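Ticket: Wrist camera drops out during hand-guided recording, arm 2
Status: Resolved
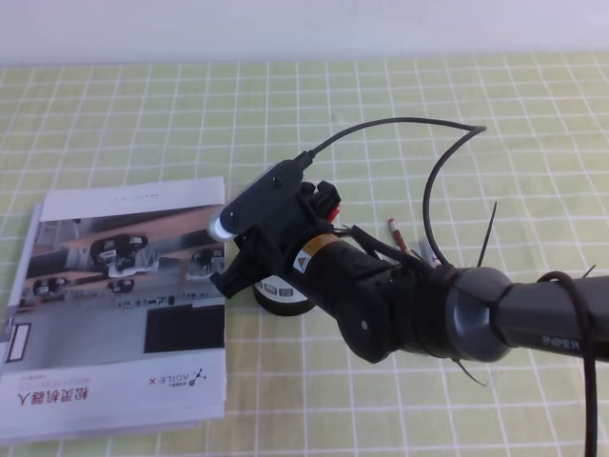
Arm 2 at the booklet station, wrist camera and cable loop.

Opened by: Dorothy Goodall
Assigned to: Keith Yeoman
Site: Umholm, bench room
Recorder software: Ollau
Task: Bautista set, "close the booklet"
Priority: Normal

Original report

When I teach arm 2 by hand, the wrist camera stream stops partway through the demonstration. The joint data keeps recording. Ollau does not stop the take or show a warning, so I only find out when I play it back and the wrist view is stuck on one picture while the arm keeps moving. The fixed camera is fine in every take I checked.

It happens when I turn the wrist to come in flat to the page. It does not happen if I only move the arm forward and back over the table. I have restarted Ollau and rebooted the PC. Same result both times.

The set calls for 400 demonstrations on this task and I would like to know which of the ones already saved are usable before I record any more.

Comment – Keith Yeoman, 9:40

Thanks. Three questions before I come down.

Does it happen when you drive the arm with the remote leader, or only when you hold the arm itself?

Where is your hand when you turn the wrist?

When the picture freezes, does it come back in the same take or stay frozen until you start a new one?

Please leave the cable as it is until I have seen it.

Comment – Dorothy Goodall, 10:15

I tried some takes with the leader. It does it there too, but less often. Going slowly I could not get it to fail. Going at normal speed with a full turn of the wrist, it did.

When I guide by hand I hold the wrist section just behind the camera, with my other hand on the link further back.

Sometimes it comes back after a second or so. Sometimes it stays frozen and I have to unplug the camera and plug it in again before Ollau will list it.

Comment – Keith Yeoman, 11:30

The system log on the recording PC has USB disconnect entries for the wrist camera, and the times match the frozen takes. So the camera is really leaving the bus. Ollau holds the last frame it received and writes that one over and over, and that is why the files look complete in the list.

Things I tried, in order:

Moved the camera to a different port on the same PC. Still fails.

Took the hub out and plugged in direct. Still fails.

Dropped the camera to a lower resolution. Still fails.

Left the arm powered and still with the camera streaming over the whole coffee break. No disconnects.

Arm powered, not moving, and I wiggled the cable by hand close to the camera. Disconnected on the second wiggle.

That points to the cable or the plug at the camera end. The cable comes out of the back of the camera, goes up in an arc over the arm and runs back down on the other side. There are zip ties at the joint. With the wrist turned toward the booklets, the slack in the loop gets used up and the pull goes straight into the plug. When you guide by hand your sleeve or wrist can also push on the loop, which would explain why it is worse than with the leader.

Comment – Dorothy Goodall, 11:50

That makes sense. I have been pushing the loop out of the way with my forearm without thinking about it. Can I keep recording with the leader if I go slowly?

Comment – Keith Yeoman, 11:55

Please don't. Slow takes will not match the rest of the set and we would have to throw them out later. Leave it until the cable is changed.

Comment – Keith Yeoman, 2:20

Work done this afternoon:

Replaced the camera cable with a new one from Ikent stock. The old one is bagged and marked bad, please do not put it back in the drawer.

Set the length of the loop with the wrist turned all the way to each end of its travel, then tied it. Before, I think it was tied with the arm in the rest position.

Added a tie close to the camera so that any pull lands on the mount. The tie is snug but the cable can still be slid through with a firm push. Don't cinch it tighter.

Trimmed the tails on the new ties. I have not gone over the older ones, so watch your knuckles when you hold the arm by the joint.

Checked gravity compensation in teach mode afterward, as the cable hangs a bit differently now. The arm stays where you leave it. No change to the payload setting.

Test: replayed one saved demonstration in a loop for 500 cycles with the camera streaming. No disconnects in the log. I will leave it running to 1,000 and post the result here.

Comment – Keith Yeoman, 4:45

1,000 cycles done, no disconnects. Then I did 8 takes by hand at normal speed, turning the wrist more than the task needs. All good on playback.

For the takes already saved: I ran a check over the folder that flags any file where the wrist image is identical for up to 15 frames in a row or more.

Comment – Dorothy Goodall, 4:50

Do you mean 15 or more? "Up to" and "or more" can't both be right.

Comment – Keith Yeoman, 4:55

15 or more. Flagged files are moved to a folder called wrist_frozen next to the originals. Nothing has been deleted. The joint data in those is still good if someone wants it for something that does not use the wrist view.

Comment – Dorothy Goodall, Monday, 9:10

Recorded all morning session by hand, no freezes. I am redoing the flagged ones first. OK to close from my side.

Closing note – Keith Yeoman

Cause: worn camera cable, with too little slack at the wrist.
Fix: cable replaced, loop retied at full wrist travel, tie added at the camera.
Follow-up: separate ticket opened for Ollau to stop a take when a camera goes missing. Arm 1 cable to be checked the same way before it goes back on the Bautista set.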